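The Woman Who Drew the Map After the Book

Ourania Andreadis finished the first draft of her fantasy novel without a map. She knew where the mountains were, she says, in the same way you know where the furniture is in your own kitchen at night. Then her editor asked how many days a rider needs from the port of Woltby to the pass above Pendar, and she found that she had given three different answers in three different chapters.

"In chapter four it was two days," she says. "In chapter eleven it was a week. And near the end somebody does it in one night, with a sick horse."

She laughs when she tells this, but at the time she did not laugh. She took one month away from the writing and drew the whole country on the back of wallpaper, and after that she rewrote half of the book.

The book is "The Salt Oath," the first volume of what she calls the Plarkach cycle. It tells of a people who live on a shore where the sea has gone away, and who keep the memory of their kings in long poems that only the salt workers may sing. The heroine, Ilvane, is a copyist. She is not chosen by any prophecy. She makes an error in copying one line, and because of this error two cities go to war.

We spoke by video for almost two hours. She speaks slowly and corrects herself often, and when she does not like a word she gives it back and takes another one.

I asked first about the error, since it is the thing that most readers write to me about.

"I worked in an archive when I was young," she said. "It was a small one, for the papers of shipping families. My work was to copy the labels of old boxes into a new register. One day I wrote a wrong year. It was only one digit. For two years after this, people came and asked for a box and received a different box. Nothing terrible happened. But I thought, what if the box had been important? What if it had been about who owns a river?"

From this thought came Ilvane, and from Ilvane came everything else. The gods, the dried sea and the poems were all added later, she told me, to give the wrong line something to damage.

It is a strange way to build a legend. Most writers of this kind of fantasy begin with the creation of the world and walk forward until they meet a person. Andreadis went backward. She had a person at a desk, and she asked what was on the desk, and who had written it before, and who had told it to the one who wrote it. In the end she arrived at the beginning of the world, but by then, she says, she was already tired and the creation myth is only a page and a half long.

"I like it short," she said. "People who truly believe a story do not tell it long. My grandmother told the story of the Flood in four sentences. It was a very good telling."

The poems are a different matter. The complete Song of the Salt Kings, which is quoted in the novel only in pieces, exists in a blue folder and has 2922 lines. I asked her to repeat the number because I thought I had heard wrong. She lifted the folder to the camera so that I could see how thick it was.

Why so many, if the reader meets only a few of them?

"Because the characters quote it when they quarrel," she said. "If two people quarrel with a poem, each one takes the line that helps him. I needed to know what stands before the line and after it, so that I know who is cheating. The reader perhaps does not see this. But I think the reader feels that one of them is cheating."
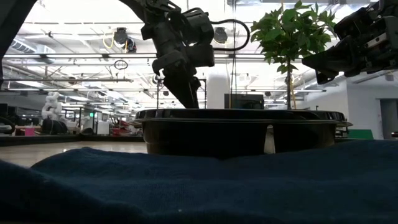
Thessaloniki, Friday, December 18, 2020

The second volume, "The Drowned Register," is finished and lies with the publisher. It will be a longer book than the first, and a darker one. It leaves the shore and goes up into the mountains around Pendar, where the people have a different version of the same poems. In their version the kings are not heroes. They are tax collectors who came every autumn and took the goats.

I said that this sounded almost like a comedy, and she agreed that the first chapters are meant to be funny. "But then Ilvane must decide which version she will copy," she said. "She has paper for one. So it stops to be funny."

The question of the two versions came to her through a reader. After the first book was published she received a letter from a retired teacher who signed only with the surname Dimitrov. He had collected the village songs of his region all his life, and he wrote to her, very politely, that her salt workers could not be right. No people has only one version of a song. If there is only one, he wrote, somebody has burned the others.

"I was angry for three days," she said. "Then I wrote to him and asked for permission to use this sentence. He said yes, but he wanted that the burning should be done by someone sympathetic. He did not want a villain with a torch. I think this was the best advice I received for the whole book."

They have written to each other since then, always on paper. They have never met.

I wanted to know about the languages, too. Readers of legendary fiction expect an invented language, and some of them are very strict about it. Andreadis has made one for the shore people, but she is modest about it. It has a grammar of seven pages and a dictionary of 300 words, most of them for salt, wind, debt and relatives.

"I am not a linguist," she said. "I write in a language which I learned at school, so for me English is already a little bit invented. I look at each word from outside. When I write 'bread,' I must decide it. A person who was born in English does not decide 'bread,' he only says it. Maybe this is an advantage for fantasy. Maybe it is only slow."

It is certainly slow. The first volume took her nine years. She wrote in the mornings before work, and for a long period only on Sundays. It was refused by 37 publishers and agents, and she has kept all the letters in a shoe box, sorted by country. Some were kind. One of them said that the book had no dark lord and asked if she would consider putting one in.

Did she consider it?

"Of course! I considered it for a whole summer. I even had a name for him." She would not tell me the name. "But when I put him in, everybody in the book became better. They all stood together against him and forgot what they had done to each other. I did not want them to forget. So I took him out again."

There is still something of him left, if you look for it. In the sixteenth chapter the salt workers cross a valley where no one will say who lived there, and they walk through it without singing. I had read this chapter as a scene about grief. She told me it was the place where his tower stood in the summer draft, and that she removed the tower but liked how the people behaved near it.

We talked for a while about what she reads. She came late to the great legendary works, after she was thirty, and she read the appendixes first. She likes genealogies, and lists of ships. She reads sagas in old translations, the stiffer the better, and she thinks that many modern translations are too friendly. "They run toward you like a dog," she said. "I prefer when the book stays where it is and I must go to it." She does not read new fantasy when she is writing, but between two books she reads a great deal of it, and she borrows most of it from the library of her district, where they know her and keep the thick ones under the counter.

Her own readers are not so many, but they are attentive. A group of them has started to arrange the lines of the Song that are printed in the novel and to guess what stands in the gaps. They send her their results. One guess was so near to her own text that she checked if the blue folder was still in its drawer. Another was better than her own, she said, and she was sorry that she could not use it.

Would she publish the whole Song one day?

Here she was silent for some time. Her publisher would like it, perhaps as a small separate volume after the third book. She is not sure. There are bad lines in it, she says, and these were written badly on purpose, because the kings had bad poets too. In the novel this works, because a character can complain. In a book of only the poem there would be no one to complain.

"Also there is the error," she said. "If I print the Song, I must print Ilvane's line. And then I must choose, do I print the right line or the wrong one? I know which is the right one. I am the only person who knows it. At the moment I find this quite pleasant."

The third volume does not have a title yet. She has written the last chapter and the first one, and there is a new map, this time drawn before the book. On it the road from Woltby to Pendar takes four days in good weather and six in snow. She showed it to me with some pride, and then she noticed that the river was running uphill, and excused herself to look for an eraser.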